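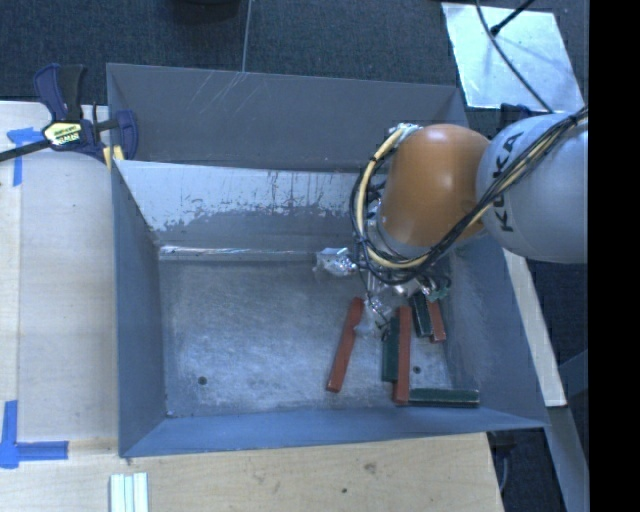
Ticket opened by Malsha Dissanayake, Hokthorpe depot. Subject: stock page says we own 2000 of something we own none of. The Plullatell inventory page has decided that bin 2 holds 2000 hose clamps. I would love this to be true, as we have been out of hose clamps since before the holidays. Our bins are gray metal with an open top, scuffed down to bare metal on the floor, and you can look straight in from above, so I am fairly confident in my reading of zero. Plullatell is more confident in its reading of 2000. Because the system believes we are rich, it will not let me reorder.

Priority: I picked High. The form changed it to Normal when I pressed Save.

Steps tried before opening this ticket:
Logged out and in. Same.
Cleared the browser cache. Same, and it forgot my password.
Ran "Recalculate stock" from the Tools menu. Progress bar got to 100 percent, said "Done," changed nothing.
Entered a manual adjustment of minus 2000. Got the message "Adjustment exceeds stock on hand." I would like that message framed.

Update, 14th January
Reply from the help desk asks whether the printer is connected. The printer is connected. I don't know what the printer has to do with it, but it's doing fine and says hello.

Update
Gosia from second-line support called back, and things picked up. She had me export the item history as a text file and read her the oldest line. It's an opening balance from 2016, when the depot moved over from the old Matos package. The quantity column is blank. The column next to it, "reorder ceiling," says 2000.

Her theory: last week's patch rebuilds any blank opening balance from the nearest number it can find. Ours found the ceiling. The adjustment screen reads from a different table, where stock is still zero, which explains how I could have too many clamps and too few at the same time.

Workaround (this one works):
Open the item, go to History, unlock the opening line with a supervisor login.
Type a 0 in the quantity. Don't leave it blank, even though blank looks the same on the printout.
Save, close the item completely, then run Recalculate.
Check both screens before ordering anything.

Did this for the clamps. Both screens now say zero and the reorder button is back. Ordered 100.

Still open: every other item with a blank opening line. Gosia says a proper fix is planned for May. I asked which May and she said she'd add that to the ticket — so far she hasn't. Please leave this open until then, and please stop changing it to Normal.

Status: Open. Priority: Low.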